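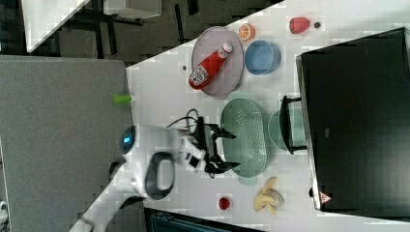 Ticket 329: Break room dishwasher stops mid-cycle, shows E3
Site: Evport, second floor
Opened by: Kyu-ri Pyo
Assigned to: Essam Bensaid
Status: Monitoring

Problem
Dishwasher starts normally, fills, then stops 7 minutes in with E3 on the display. Water stays in the bottom. Happens on Normal and Quick. Turning it off at the wall clears the code until the next run.

Log

8:40 am, Bensaid
Confirmed the fault on Quick. Bailed out the tub and cleaned the filter basket. Some rice and a bottle label in there, not enough to block it. Ran again, same code.

10:15 am, Bensaid
Pulled the unit forward. Drain hose was pinched flat behind the left foot. Straightened it and clipped it up high under the counter. Drains faster now but E3 came back at minute 29 of Normal.

11:05 am, Pyo
Please leave a note on the door when it's out of use. Two people loaded it while you were gone.

11:20 am, Bensaid
Note is up. Bowls and plates need to be washed by hand for now.

1:30 pm, Shota Kaneko
Same model at the Jutham office did this in July. It was the check valve at the sink end, stuck half shut with grease. Worth looking before you order a pump.

2:45 pm, Bensaid
Took the valve off. Flap was stuck — cleaned it with hot water and dish soap, refitted with a new clamp. Ran Normal empty, then Normal with a full load. Both finished with no code.

Next steps
Leave open for 3 more full loads. If E3 returns, order a drain pump from Baltari and let Kyu-ri know the lead time. Spare clamps are in the drawer under the microwave.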